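Setting Up a Large Sheet for Hand Drafting
Squaring, borders and title block on a drafting board 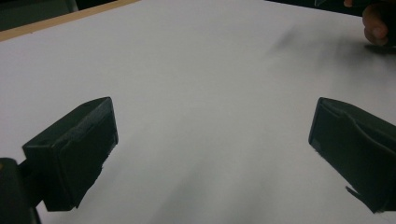 Dogar Technical Drawing Club – Beginner Guides

This guide covers preparing a large sheet for a pencil drawing: taping down, squaring, ruling the border and laying out the title block. It assumes a parallel rule or T-square, one 45 degree triangle, one 30/60 triangle and a flat board. Inking is covered in a separate guide.

What you need

Drafting paper or vellum, larger than the finished size on all sides
Drafting tape or dots (masking tape lifts the surface on removal)
2H and HB pencils, or lead holders with the same grades
Steel scale
Eraser and erasing shield
Dust brush

1. Clean the board and tools

Wipe the board, the underside of the rule and both triangles with a dry cloth. Graphite left on the triangle edges is the usual source of gray smears. If the board has a vinyl cover, check it for grit by running your palm over it.

2. Position the sheet

Set the sheet toward the left side of the board if you are right-handed and using a T-square. The blade flexes most at its far end, and keeping the work near the head reduces the error. With a parallel rule, center the sheet instead. Leave enough space below it for the rule to rest clear of the bottom border.

3. Align and tape

Bring the rule up to the top edge of the sheet and rotate the paper until the two match. Tape the upper left corner, then the upper right. Slide the rule down, smooth the paper diagonally toward the lower corners and tape those. Do not pull the paper tight. Vellum moves with humidity, and a stretched sheet will buckle overnight.

Factory edges are not always square. Once the border is drawn, work from the border and ignore the edge of the paper.

4. Rule the border

Using 2H, mark the margins with the scale: 21 mm on the binding side, 6 mm on the other three. Draw the horizontals with the rule, then the verticals with a triangle held against it. For verticals longer than the triangle, draw the lower part first, move the rule up, and overlap the existing line by a short length before continuing.

Check for square by measuring both diagonals. If they differ, the rule is out of adjustment – fix the cable tension or the T-square head before going further.

5. Title block

The club block is 245 mm wide and sits in the lower right corner of the border. It has fields for title, scale, drawn by, checked by and sheet number. Draw light guidelines for the lettering and leave them in. Areeba Ghauri's lettering chart gives the heights for each field.

6. Darken and store

Go over the border with HB, turning the pencil slowly to keep the point even. Brush off the dust. Never wipe it with your hand.

Lift tape by pulling it back over itself, away from the drawing. Store sheets flat. Members can use the drawers on Thursday evenings; ask Shoaib Mengal for the key.

Next guide: Line Weights and Line Types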